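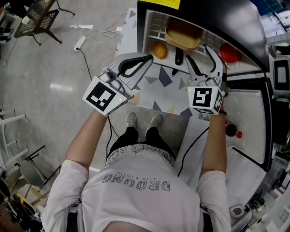 A person at a white counter, holding a gripper in each hand.

How a plane picks a different airport

Every airline flight has a plan. The plan says where the plane will take off, which route it will follow and where it will land. It also names at least one other airport, called the alternate. The plane goes there if it can't land at the first one.

Landing somewhere else is called a diversion. Thick fog, a storm, a blocked runway or a sick passenger can all cause one.

Who decides?

The captain makes the final choice. People on the ground help. Air traffic controllers tell the crew which airports have room, and the airline's dispatcher checks the weather and the fuel.

How much fuel is needed?

Let's work through a flight from Rana to Brurar. The distance is 663 miles. The alternate is Prorkitz, 200 miles past Brurar. The plane must carry enough fuel for both parts of the trip:

663 + 200 = 863 miles

It must also carry reserve fuel. This is an extra amount for delays, such as flying in circles while waiting for a turn to land. The circling is called holding.

What makes a good alternate?

The runway must be long enough and strong enough for the plane. The weather there must be good enough for a landing. There should also be stairs, fuel trucks and a place to park – Plerner has a long runway but only 8 parking spots for large planes, so it can fill up quickly.

What happens to the passengers?

Sometimes they stay in their seats while the plane takes on more fuel, then fly to the first airport later. Sometimes they finish the trip by bus or train.

Words to know

Alternate: a backup airport named in the flight plan.
Dispatcher: a person on the ground who plans and follows flights.
Holding: flying in a set pattern while waiting.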